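À propos de nous

Encombe est une entreprise de tri et de rangement pour les particuliers et les petites structures. Nous intervenons à domicile, dans les bureaux, dans les écoles et dans les logements qu'il faut vider après un départ ou une succession. L'entreprise a été créée par Aušra Mockus, qui travaillait auparavant dans la gestion d'archives et qui continue d'assurer elle-même une partie des visites.

Nous ne vendons ni meubles ni boîtes. Les clients gardent ce qu'ils possèdent déjà quand cela convient, et achètent le reste où ils veulent. Nous facturons du temps de travail.

Ce que nous faisons

Une intervention commence par une visite de 60 minutes. Nous regardons les pièces concernées, nous demandons ce qui est utilisé toutes les semaines et ce qui ne l'est plus, et nous rédigeons un devis. La visite est payante, mais son prix est déduit si le travail est commandé dans les trois mois.

Le travail se fait ensuite par demi-journées. Le client est présent pour le tri, car c'est lui qui décide. Pour la remise en place, il peut s'absenter. Nous demandons seulement un numéro où le joindre, surtout quand il y a des papiers.

Les contenants

On nous interroge beaucoup sur les boîtes. Pour les affaires d'enfants et le petit linge, nous conseillons en général des bacs en tissu, ouverts, assez bas pour qu'on voie le fond. Ils se plient quand ils ne servent pas et ne blessent personne en tombant d'une étagère. Leur défaut est connu : le bord finit par s'affaisser, et ils supportent mal les livres. Pour les livres, les outils et les conserves, il vaut mieux une caisse rigide.

Un bac à motifs clairs dans une chambre et un bac uni dans un bureau rendent exactement le même service. Nous ne donnons pas d'avis sur la décoration, sauf si on nous le demande. 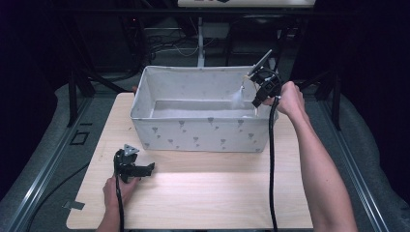 Notre équipe

Nous sommes 13 salariés, dont neuf à temps partiel. La plupart viennent d'autres métiers : bibliothèque, aide à domicile, logistique, enseignement. Chaque nouvelle personne suit pendant six semaines un collègue expérimenté avant de mener seule une intervention. Cette période est rémunérée au même taux que la suite du contrat.

Deux fois par an, l'équipe se réunit pour revoir les méthodes. La réunion d'octobre est consacrée aux cas difficiles : logements très encombrés, désaccords entre héritiers, clients qui reviennent sur leurs décisions. Nous travaillons alors avec le cabinet Najjar, qui nous aide sur les questions juridiques liées aux successions.

Où vont les objets

Ce que le client ne garde pas est réparti entre don, revente, recyclage et déchetterie. Les vêtements et la vaisselle en bon état sont remis à l'association Zollow, qui tient une boutique solidaire à deux rues de nos bureaux. Les appareils électriques partent chez Prurex, où ils sont testés avant d'être réparés ou démontés. L'année dernière, nous avons transmis 2 620 objets à ces deux partenaires. Le client reçoit un relevé de ce qui est sorti de chez lui.

Les petites choses demandent le plus de temps – crayons, baguettes, câbles, vis, jouets incomplets. Nous les regroupons par usage sur une table avant de leur attribuer une place. Une catégorie « divers » est admise, à condition qu'elle tienne dans un seul tiroir.

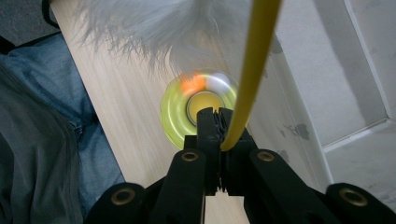 Écoles et associations

Depuis quelques années, nous travaillons aussi pour des écoles maternelles, des centres de loisirs et des ludothèques. Le matériel y change souvent de mains et les adultes n'ont que quelques minutes pour ranger. Nous étiquetons les étagères avec des mots et des dessins, à hauteur d'enfant, et nous laissons au personnel une fiche d'une page par salle.

Les établissements bénéficient d'un tarif réduit pendant les vacances scolaires. Les demandes doivent nous parvenir au moins quatre semaines à l'avance.

Confidentialité

Nos salariés signent un engagement de confidentialité. Les papiers personnels ne quittent pas le domicile, sauf pour être détruits, et seulement avec l'accord écrit du client. Nous ne publions aucune photo de logement sans autorisation.

Tarifs et contact

La demi-journée est facturée 132 euros par intervenant, déplacement compris dans l'agglomération. Au-delà, les frais de route sont indiqués sur le devis. Le paiement se fait par virement ou par chèque, à la fin de chaque intervention.

Pour prendre rendez-vous, utilisez le formulaire de contact ou appelez le bureau le matin. Aušra Mockus répond elle-même aux demandes concernant les successions.

Page mise à jour le 2025-03-27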